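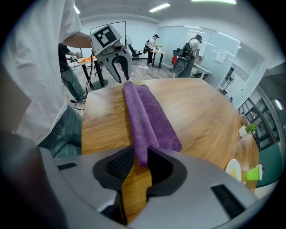 Comparing two sets of gripper fingers with a towel fold

If you've got more than one set of fingers for your hand-held grippers and you can't decide which to keep on, fold a towel with them. I love this test! It costs next to nothing, it shows up problems that a block or a cup will hide, and you can run it in an afternoon with a friend.

I'm using the Tistireck fingers and the Vorkow fingers, but any two sets will do.

What you need

A matched pair of grippers, one for each hand
A microfibre towel, ideally in a colour that stands out from the tabletop
A table you can reach across while sitting down
The Praniron logger, or whatever you record with

Step 1. Set up the table

Push anything you aren't folding over to one side. It can stay on the table as long as your elbows clear it. Then sit down, hold both grippers out as far as you plan to reach, and check that the cables still have slack. Do this before you start logging. I skipped it in June and had to throw out a whole run.

Step 2. Zero the jaws

Open each gripper fully, close it on nothing, and write down both readings. On my pair, closed reads 700 on the left and 714 on the right. Yours will be different, and that's fine. What matters is that the numbers come back the same after you swap fingers. If they don't, reseat the pads and try again.

Step 3. Pinch, stretch, hold

Fold the towel lengthwise into a long strip. Take one end in each gripper and pull gently until the cloth is straight.

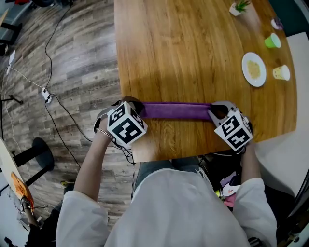

Keep your wrists level and try to pull evenly with both hands. Hold for a slow breath, then lower the strip and let go with both grippers together. If one end creeps out of the jaws, mark that try as a slip, even if you manage to finish the fold. Be strict about this or the comparison gets mushy!

Step 4. Swap hands and swap helpers

Repeat with a second person. Gladys Massawe pinches much closer to the tips than I do, and her slips came in completely different spots from mine (so much fun to compare afterwards). Have your helper work one end while you take the other, too, and give each other room.

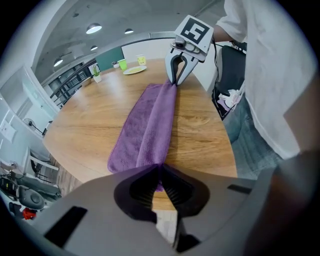
Purple towel folded lengthwise, with a gripper at each end.

Step 5. Read the log

Praniron saves 3,000 samples per try on my settings. Plot jaw opening against time and look for small steps during the hold. A flat line is a good grip. A staircase means the cloth is moving.

Emmanuel Mushi has a plotting script for the Manzano controller that works on these files too, once you rename the 2 jaw columns.

Last updated Oct 1, 2023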